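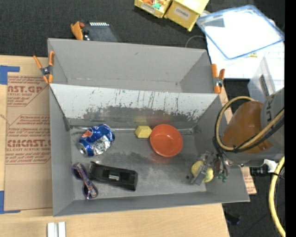
One of the picking arms at Millel, reaching for something yellow. The orange clamps are from the hardware store.

Hadiza Afolabi has a habit of talking to the arm. "Come on, love, left a bit," she says, and then she catches me writing it down and laughs. "Don't put that in." (Sorry, Hadiza.)

I'd come out to Liltthorpe in July to see Millel, a returns house that sorts the stuff other businesses don't want to deal with — lost property, mixed bins, boxes marked "misc" that have been sitting in a stockroom for years. I had pictured conveyor belts and a lot of noise. The bench I spent most of my day next to has a gray box on it with a divider in the middle, scratched half to death, and an arm that picks things up out of the jumble. A crushed Pepsi can, a pair of sunglasses, a little red bowl. It's oddly hard to stop watching.

Hadiza has been at Millel long enough to remember sorting everything by hand. She started on the evening shift, standing at a table with a pair of gloves and a radio. "You'd get through maybe 600 pieces on a good night," she tells me. "And your shoulders knew about every one of them."

These days she looks after two arms. The crew calls them Aliyu and Sisto, and I got three different stories about where the names came from, so I'll leave that alone. Her job title changed from sorter to cell lead, and she went up a pay grade, though she had to ask twice.

So what does a cell lead do all day?

"Mostly I watch it be wrong," she says. "Then I work out why it was wrong. Shiny things, it doesn't like shiny things. Anything squashed. A can that's been stepped on isn't can-shaped anymore, is it? You and me, we don't even think about it."

She keeps a notebook for this. When I visited, Sisto's list of misses was up to 101, each with a line in blue ballpoint. Some were just "bowl AGAIN." She showed me a page where she'd worked out that a certain kind of glasses got dropped more often if they went in folded, and she was obviously pleased with it, as she should be. The engineers come down and read the notebook now. At first they'd only look at the logs.

I asked whether people had been worried when the arms arrived. She took a while with that one.

"Yeah. Of course. I was." There were eleven people on her old shift and there are seven now. Two retired, one moved away, one went to the loading dock and hates it. Management says no one was let go, and Hadiza says that's true as far as it goes. "They didn't hire behind them, though. So if you're nineteen and you want the job I had at the start, that job isn't there. I think about that."

She misses the talking, too. With six people around a table you heard about everyone's kids and everyone's car. With an arm you get a motor whine and whatever's in your headphones. The crew eats lunch together at 12:30 on the dot now, which they never used to do, and she started that herself by refusing to cover anyone's break during it.

But she wouldn't go back, and she was quick to say so when I asked. Her shoulder stopped hurting within a couple of months. She sleeps better. And she likes being the person who knows things — the whole time I was there people kept wandering over to ask her stuff, including a guy in a very clean shirt who turned out to be her boss's boss.

The two arms together handle roughly 2000 pieces a day, and anything they can't manage goes into a tote for the humans. I'd assumed the tote would be the boring part of the job. Apparently people fight over it! It's where the weird stuff ends up, and somebody still has to hold a thing up to the light and decide what on earth it is.

"That's the bit I'd keep if they took everything else," Hadiza says. She'd found a music box in there the week before, still playing. She wound it up and left it on the bench for the rest of the shift.

Before I left I asked if I could have a go at her job for five minutes. She handed me the notebook and the pen and told me to write down the next miss. It took a while to come. I wrote "dropped it, don't know why," and she read it over my shoulder and shook her head.

"You've got to look at it before it drops," she said, and took the pen back.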